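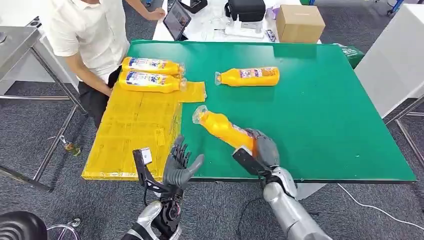
Gulholm Desk Mat, 60 cm: Long-Term Review

Posted 2023-03-07 by Oleksandra Bondarchuk

The Gulholm is a polyurethane mat with a cork underside, sold in one thickness and three widths. I bought the 60 cm version in July for a bench where I solder, cut gasket material and do paperwork. It has been in use on most working days.

Flatness

The mat ships rolled. Mine had a pronounced curl at both short edges and needed four days under books before it would stay down. The leaflet says to reverse-roll it, which helped at one end and left a faint ridge at the other. The Golladex mat I used before this one ships flat in a large carton and costs more to send.

Grip

On a painted surface the cork holds well. On bare glass it creeps toward the user when you lean on the front edge. Dust is the usual cause of slipping, and a wipe with a damp cloth restores most of the grip. Do not soak the cork. It swells slightly along the cut line and takes a day to settle.

Surface

Pen pressure is comfortable on a single sheet of paper, and a ballpoint does not punch through. An optical mouse tracks without jitter at every setting I tried. The coating marks more easily than I expected: a steel ruler dragged on its corner left a line that is still visible at a low angle. Isopropyl alcohol removes marker and flux residue but dulls the finish if you rub for long. Dish soap is slower and leaves the sheen alone.

It is not a cutting mat. A light pass with a knife goes straight through the coating. I keep a Seixas board on top for blade work and store it upright behind the bench.

Heat

A mug leaves no ring. A soldering iron tip touching the surface for a moment leaves a pit — small, permanent and slightly sticky until it cools. For hot work, buy silicone.

Edges

The stitched edge is the best part of the product. There is no fraying, and the thread sits low enough that a sleeve does not catch. Xiuying Duan has the unstitched Gandano in the same size, and its corners have started to separate from the backing.

Verdict

Good for writing and general assembly, poor for blades and heat. The price was fair for the stitching alone. I would buy it again in the wider size — the 60 cm leaves no room for a keyboard and an open notebook side by side.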